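Grasp first, ask later: Lawal Aliyu on the planner behind Kamidano

Talked to Lawal Aliyu on 10th August, a Saturday, over a call that dropped twice. He was at the office. So was half his team, from the sound of it. Aliyu leads the manipulation software at Kamidano, which sells a planning and perception stack to people who build household robots. Before that he spent a few years at Ultex writing motion control for packaging lines. He talks fast and I type slow, so some of this is stitched together from notes.

First thing I wanted to know was why thin objects. The last three release notes from Kamidano are nearly all about thin objects. Rods, wire, hooks, loops, stand legs.

"Because that's what was failing," he said. "We had a bug list, and you sort it by how much customers yell, and the top of the list was all stuff you could draw with a pen. A mug is fine. A box is fine. Give me a plant stand and I'm in trouble."

The trouble starts with depth. A glossy black rod gives a depth camera very little to work with. You get holes where the metal should be and bits of floor showing up in front of it. The old pipeline at Kamidano took the point cloud, fit a surface, picked a grasp. With a rod there's no surface to fit. Aliyu says the fitter would sometimes invent one.

"It would close the loop for you. You have a handle, it's a ring of steel with air in the middle, and the fitter goes, ah, a plate. Then the grasp sampler is very happy, it has this nice big plate to grab. And the fingers close on the air."

So they threw the surface fitting out, at least for this class of object. The new version, which went into the April release, traces centerlines. It works in the color image first, finds long dark or bright ridges, and only then goes asking the depth data for help. What comes out is a set of curves in space with a thickness and a confidence along each one. Grasps get sampled along the curve.

Where on the curve? I'd assumed the middle, or the top, wherever there's most room. He laughed at that. The planner likes places where the geometry stops the object sliding. A narrowing, a bend, a spot where two strands come together.

"With a loop you want the neck. Two strands side by side, the fingers squeeze both of them, it can't rotate so easily. If you take it at the top it swings like a bell. We had it swinging like a bell for weeks."

The scoring term for this is called neck_bias in the config and he's not proud of the name. It also has a downside. The neck is usually low, close to whatever the handle is attached to, so the fingers end up working near a base or a tabletop and the collision checker gets nervous. The first build with neck_bias turned on rejected so many plans that people thought the planner had crashed. Arnel Yap, who owns the collision side, ended up splitting the check in two. There's a coarse pass with the usual padding, and then a fine pass near the grasp point with the padding taken down to 7 millimeters.

I got Yap on the line for a few minutes while Aliyu went to find a charger.

"The padding was there because we didn't trust the perception," Yap said. "So everybody adds a bit. Perception adds a bit, the planner adds a bit, the driver adds a bit. You stack it up and a rod is as fat as my arm. I went thru and took out every margin that wasn't mine."

Did anyone object?

"Everyone objected. I asked them to show me a test that needed it. There were two tests."

Those two margins are back in. The rest stayed out.

The test suite is the part Yap really wanted to talk about. It's 2574 recorded grasp attempts, replayed offline every night against the current build. Replay can't tell you if a new grasp would have held, he was careful about that, but it tells you when the planner suddenly prefers something strange. As of the week we talked, the build picks a grasp the reviewers accept in 2227 of them. Most of the others are clutter, where one object's legs cross in front of another's and the tracer joins them into one long curve that doesn't exist.

"It's a graph problem," said Aliyu, back with the charger. "Two lines cross, four ends. Which end goes with which? A person looks and knows. We look at thickness, direction, how shiny. If both of them are black metal and the same thickness you have only direction, and if one of them bends at the crossing, well. Good luck."

They've got a fix half-built. The wrist camera moves a little before committing, just enough to get some parallax, and the crossing resolves itself because one rod shifts against the other. It costs time. Internally it's called the nod. Customers can switch it off and a lot of them do, then file a ticket about crossings.

On to control, which I know less about. Kamidano doesn't ship a force sensor, the stack has to run on whatever the customer bolts on, so grip state is estimated from finger position and motor current. For a soft object that's okay. For a steel rod the fingers stop dead and the current spikes, and the same spike shows up if you've hit a rib or the edge of a base. Aliyu's team compares the finger gap at the moment of the spike against the thickness the tracer predicted. If they agree, it's the rod. If they don't, open, back off, look again.

"It's a dumb check, it's like four lines. Best four lines we have."

There was a smarter check before that. A learned classifier on the current signal, trained at Kütt, a small shop Kamidano worked with last year. It did well on Kütt's gripper and badly on everyone else's. He doesn't blame them. The finger pads were different, the gearing was different, the signal was basically a different signal. It's still in the repo under experimental. I asked if it would come back and got a long pause and then "maybe the second half of next year," so, no.

What about the tooling? Aliyu brought up the viewer on his own, so I didn't have to. It's called Cumamura and it's the thing he'd keep if he had to throw out everything else. Scrub through an attempt, wrist view on one side, traced curves on the other, and every rejected grasp listed with the term that killed it. There are 161 possible rejection codes. He thinks that's too many. Yap thinks it's too few. They had a short argument about this while I was on the call and I let it run.

"Before Cumamura I would get a message, robot didnt pick it up, with a video from a phone," Aliyu said. "What do I do with that? Now I get a timestamp. I go there and I see, okay, code such and such, lost the curve under the finger."

Losing the curve under the finger is the current headache. Once the gripper gets close its own fingers cover the part it's grabbing, so the tracer has to go from memory on the bit that matters most. They carry the curve forward using arm kinematics and keep correcting it from whatever still sticks out above the fingers. With a tall loop there's plenty sticking out. With a short hook there's almost nothing and the estimate drifts.

Next release? He wouldn't give a date. The nod gets faster, the crossing code gets rewritten, Yap gets to add codes. Someone behind him was asking for the arm back by then, so we left it there. 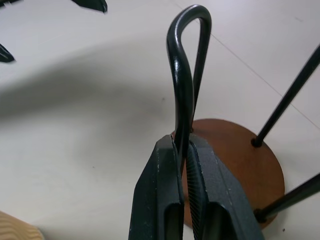
Wrist view of a loop handle held at the neck, with a round wooden base behind.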